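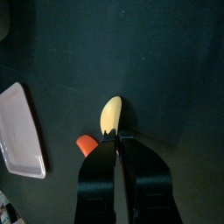
Graça Seixas: Also ich würde das Spielobst nach dem Spielen einfach in eine Kiste werfen. Fertig.

Dilutholm: Bei uns kommt das auf ein Tablett, der graue Becher gleich dahinter. Sieht ordentlicher aus!

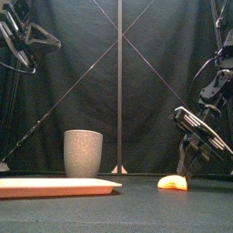 Re: Tablett oder Kiste?

Humer87: Tablett? Nee, da kullert doch alles runter (meine Meinung). Ich lass auf dem Tisch nur den Becher, das Tablett und ein paar Kleinteile stehen,
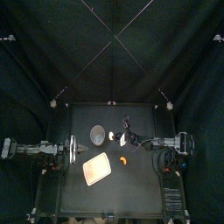 und der Rest wandert in den Schrank, seit 7 Jahren schon.

Graça Seixas: Kiste!!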